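The Patience of a Red Block
From the March issue

In a converted dairy in Skirnlow, Benjamín Saavedra teaches robots to put things down. He does it by remote control, holding a small handle in his right hand and looking at a screen, where the arm, the table and the room are all simulated. The company, Civness, has 16 people who do this work in turns.
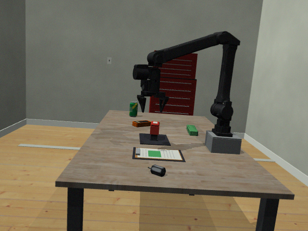

How long does it take to show a robot one task? A simple one needs 41 good demonstrations, and a skilled operator can record them in a morning.

Saavedra says that beginners move too quickly. They know where the block should go, so they hurry, and the program learns the hurry also. He asks them to come down straight, to close the fingers gently and to wait a moment before lifting.

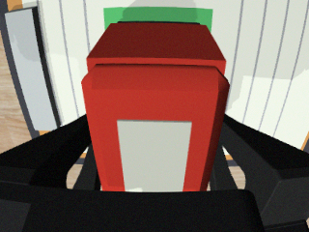

Rawashdeh disagrees about the waiting, and told me that a pause teaches the machine only to pause. The two have argued over this since last spring - in a friendly way, mostly.

The square black mat is the target in this task, with a clipboard and a multimeter lying near it as distractions. The red block must finish over the dark square.
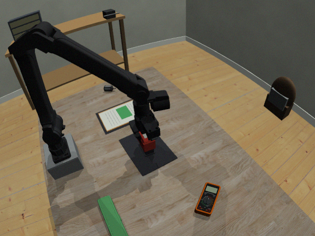
Small corrections are kept in the recordings. If the operator drifts to one side and comes back, the program can learn how to come back too.

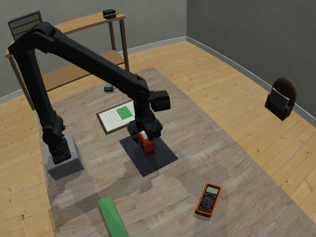 Civness now has 1,180 recordings of its table tasks. Saavedra made the first 3 himself, and he still does not like the second one.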